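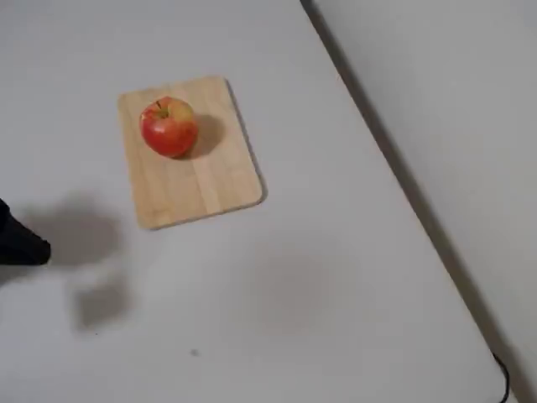
How to test a pick-and-place kit before you pay for it

By Rizwan Wijesinghe
5 January 2019

The Vainio starter kit is sold as an arm, a gripper and a piece of software called Sasik that is meant to let you "teach any household task in an afternoon". I had one on a 14-day trial and spent most of that time finding out what the word "any" was worth. What follows is the test I settled on. It works for other arms too, and you should run it before the trial period ends, whatever the sales page promises.

You will need the arm, a table that doesn't wobble, a chopping board and one apple. Don't use the foam cubes that come in the box. They are light, square and easy to squash, and a kit that can only pick up its own foam cubes has told you very little.

Step 1. Fix the arm down properly

The printed guide says the clamp will do. Mine slipped on the second day and every saved position was then slightly wrong, with no warning from the software. Bolt the base if you can. If you can't, put a strip of tape along its edge so that you will notice when it moves. Run the cable over the side of the table and keep it out of the arm's reach.

Step 2. Choose a task with two ends

Picking something up proves half of what you want to know. Ask for a move from one place to another and then back again. I used the apple and the board: off the board on to the table, then off the table on to the board. The two directions are different jobs. The board is a bit higher than the table, and a gripper that comes in too low on the way back will shove the board along.

Step 3. Mark your starting spots, then stop using them

Put pencil marks under the apple and the board for your first runs and teach the task as the guide describes. Sasik wants 50 demonstrations before it will offer you the Run button. Allow a whole day, and ignore the afternoon in the advert.

Once it runs well from the marks, rub them out. Turn the board a little. Put the apple close to the edge of the board, where the fingers have less room. This is where the demo videos tend to end and where your test should start. 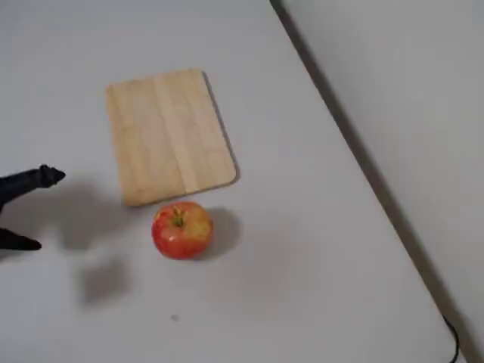

The apple on the table, just below the board, with the fingers open.

Step 4. Write down every attempt

Decide what counts as a pass before you begin. Mine was strict: the apple ends up where it was asked to go, the board stays put and I don't touch anything. A nudge from your hand is a fail, even a small one. So is a second try, although Sasik records second tries as successes unless you switch that off under Reports. I only found the setting because Gunārs Vanags, who had the same kit before me, told me to look for it.

Do not trust the percentage on the home screen. It includes the training runs.

Step 5. Change the light

Do a set of attempts by daylight and another under a lamp. An arm throws a big soft shadow over its own work, and a shiny apple doesn't help the camera either. My kit was noticeably worse in the evening. Support suggested the Dronov light panel, sold separately, which I didn't buy.

Step 6. Work out the real price

The kit is 1,228 euros. The second set of fingers, which you will want if you plan to lift anything round, comes from Brorness and isn't included. Sasik is free for the first 600 runs and then needs a licence. I used up a good part of those runs on this test alone, so check the counter before you start.

Was it worth it? For a school or a patient hobbyist, perhaps. The arm itself is decent and the fingers are gentle enough on fruit. As for "any household task", I'd want to see it put one apple back on one board in poor light first - and so should you, while you can still send it back.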